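Wednesday, April 15, 2020
Posted by Etenesh Mekonnen

Day 28 of staying in, and I have finally done the thing I kept saying I'd do, which was get up before the dishes and go for a proper walk. I say proper. It was up our road to the far end, back down, then up again because I felt I'd cheated. But I had shoes on! Real ones, with laces, and I'd forgotten that my left one rubs.

I slept badly again. There was that dream about the school kitchen where the pans keep getting bigger, and then I lay there thinking about flour. Oliwia got two bags of it last week and gave me one over the wall, and I've been so careful with it that I've made exactly one loaf and a lot of plans. Mom used to do the flatbread on a Wednesday and I might try that tonight if the starter wakes up. It smells right but it's sulking. I've moved it on top of the fridge and I'm leaving it alone.

Anyway, the walk. I've lived on this road 10 years and I swear I've never looked at it. You drive down it, you drag the trash can along it, you stand in it talking to Getachew about his knee, and you couldn't tell a stranger one thing about it. This morning I went slow and looked. The green side has gotten so thick this spring that it's more or less one big hedge now, and I kept to that side on the way up because I like the smell, then crossed over to the sidewalk to come home past the walls. It was lovely and shady right up close to them and bright just one step out, so I walked along with one warm arm and one cold one like a badly heated dinner.

Mebrat was on her step with coffee and we shouted across at each other for a bit. She has been sewing masks out of the old curtains and has made 20 so far, all with the same yellow birds on them, and she says if the whole street ends up in yellow birds she'll consider it a good year. I've asked for two. She also says her sister hasn't had mail in a week and did I think that was normal, and I said I didn't think I knew what normal was, and we both laughed more than it deserved.

Then I got down to the crack. I have to write about the crack because I've been thinking about it all day, which tells you how exciting things are in this house. The road is in those big pale slabs of concrete and there's a joint that runs off on a slant up the middle, and I'd always taken it for just a line. But partway along there's a little branch coming off it toward the green side! Like a twig off a stem. I put my toe on it. Getachew was out by then and he says it's been there since the heavy rain in August and that he reported it, and that the person on the phone read him back the wrong street name twice. I don't remember heavy rain in August but I wasn't going to argue with him before nine in the morning.

He has theories about the stains too. The large one is from the Bastos delivery van, according to him, and the spots further down are from when Etenesh Sisay (other Etenesh, I should say, since I'll read this in five years and get confused) had that car that drank oil. I'd have said you couldn't prove any of it. He was very firm.
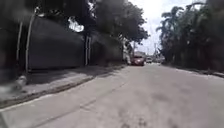
Later, after lunch

Soup, the same soup. I put the last of the dill in and it was better for it.

I did the hall closet, finally. Found the blue umbrella, one glove, and a jigsaw I'd forgotten about, a harbor one with 795 pieces, which is such an odd number that I'm wondering if somebody once counted it and wrote that on the lid after losing a few. I've laid out the edges on the dining table. The sky is going to be murder.

Oliwia called at three. She's fed up with her laptop and fed up with her brother and wants to know if I'll do the walk with her tomorrow, her on one side of the road and me on the other. I said yes straight away. I'm having the sidewalk side, she can have the leaves.

Starter has bubbles! Four or five decent ones. I'm going to go and mix the dough before I lose my nerve, and I need to find the plaster for this heel.

6 comments | 3 shares

© Etenesh Mekonnen | Contact | Back to top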